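Filed under: Phone Games, Opinion

Print this post | E-mail to a friend

20 August 2021

I have been playing Drodgate on my phone since the beginning of July, and I have now finished the main story and most of the side jobs, so I thought I would put down what I think of it while it is still fresh. There are no spoilers past the second chapter.

Drodgate is the mobile game that goes with the television series of the same name. I watched the first series and gave up on the second, so I came to this with a fair idea of who everyone was but no great attachment to any of them. You play a toll keeper called Mansilla, who is only in the programme for a couple of scenes. I think that was a good choice by the developer, Pestton. You are not forced to follow the plot of the show, and the main cast wander in and out without getting in the way.

Most tie-in games I have tried on a phone have been endless runners with a famous face stuck on the front. This one is a slow game about running a gate on a mountain road. People turn up, you check their papers, you decide what to charge them, and at night you spend the money on repairs. In between there are conversations, some of which matter a great deal later on and some of which don't.
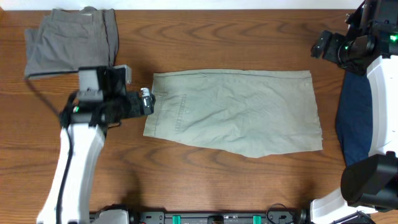 The first chapter is the weakest part. It lasts the best part of an hour and you are told what to tap for nearly all of it. I left it alone for three days after that and only went back to it on a train when I had nothing else downloaded. From the second chapter onwards you are left to get on with things, and it is much better. If you are going to try it, get as far as the bridge before you make up your mind.

It costs nothing to download and you get the first two chapters free. After that there is a single payment to unlock the rest. There is also a shop, selling coats and lanterns and so on for coins, and you can buy the coins with real money if you want. I didn't. I finished with 1,686 coins that I had no use for, so I can't see why anyone would need to.

The controls are fine on a phone. I played most of it in bed or in the kitchen with the phone propped up against something, and nearly everything can be done with one thumb. The exception is the ledger, where you have to drag names from one column to another. The text there is tiny. I kept dropping people in the wrong place, and there is no undo button, so you have to close the book and open it again. 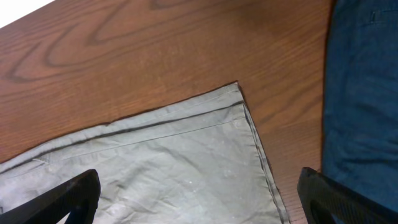 The table at home, wood grain and all.

Battery use is heavy. A full charge lasts my phone most of a day normally, and with Drodgate running it was down to 30 per cent by the middle of the afternoon. Turning the weather effects off in the settings helped a little. The snow looks nice but you stop noticing it after a while.

Raimonds Adomaitis, who I used to work with, has been playing it on a tablet and says he has had none of this. He has had a different problem, which is that his save went missing after the last update. He got it back by signing out and in again. I would make sure the cloud save is switched on before you start, as it is off to begin with and the option is hidden two menus down under Account.

On the subject of the update, it has changed the winter section quite a bit. Before, you could save up through the autumn and more or less sit the winter out. Now the repairs cost more and the road closes sooner. I had already got through it the old way, so I started a second save to see the difference and ran out of money on the second night. I think it has gone too far the other way. There is a long thread on the forum about it, with 537 replies when I last looked, and Pestton have said they are going to adjust it.

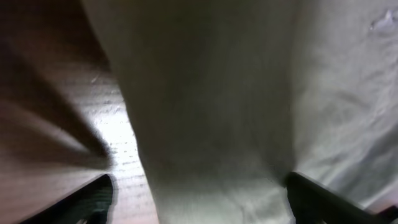 The sound is good, particularly the voices. They haven't used the television actors, as far as I can tell, but the people they have got are close enough. Maarja Mockus lent me her headphones to try it with and I did notice more in the background, such as the carts coming up the road before you can see them. You get a few seconds' warning that way, which helps at night. On the phone's own speaker you miss it.

There are four endings. I have seen two. The first one I got felt rushed and left out a character I had spent a lot of time helping, and the second, where you hand over the keys, was a proper ending with a bit of thought behind it. I am not sure I will go back for the others straight away. The counter says I am at roughly 80 per cent, and to get it to 100 you need to find all the letters, and I never got on with collecting things.

The next one I have lined up is Trollano, which is from a different developer and is out on Android first. It goes with the film, and from the short clip they have put out it seems to be a racing game, though the clip has hardly any actual play in it. I will probably wait until other people have had a go.

If anyone has worked out how to get past the inspector without paying him, please leave a comment. I have tried the forged pass and the dog.

Contact | © 2021 All posts and opinions are my own | Back to top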